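Section 9. Teaching the gripper to hold light cartons

By now your Trenar arm should be bolted down, powered up, and talking to the tablet. Take your time with this part. It's the one Trevor Beaudoin and I get the most calls about at Zarkcombe, and a slow first hour here will save you a good many crushed boxes later on.

1. Stand a full, sealed carton upright on the table, with its narrow sides facing the two fingers. Toothpaste, tea bags, anything of that sort will do nicely.

2. On the tablet, open Grip, then Light Carton, and set the closing force to 192. The arm leaves our shop set to 277, and that is a bit much for thin cardboard.

3. Bring the gripper in low, so the fingers meet the lower third of the carton, and press Close.
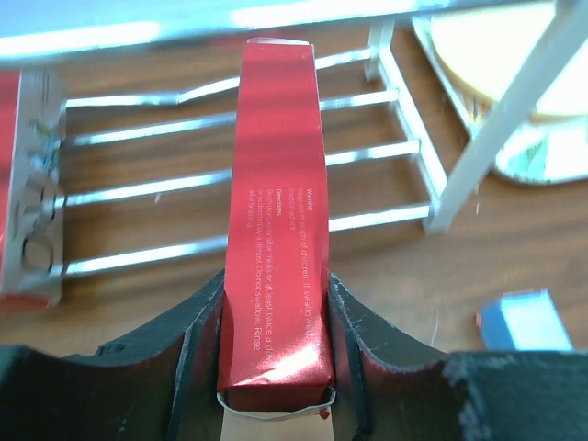 4. Look at the wrist view before you lift anything. You want the carton standing straight between the fingers, with the same amount of finger on each side. A little creasing in shiny packaging is fine - a caved-in side is not, and you should open up, lower the force a notch, and try again.

5. When you're happy, press Save Grip and give it a name you'll recognize next month.

Note: Light scuffs on the fingers come with regular use and don't change the hold. We do like to see the fingers checked every 2000 cycles, all the same.

Caution: Keep your hands well clear while the fingers are closing, even at low force. If a carton tips over, press Stop first and then reach in - please don't try to catch it.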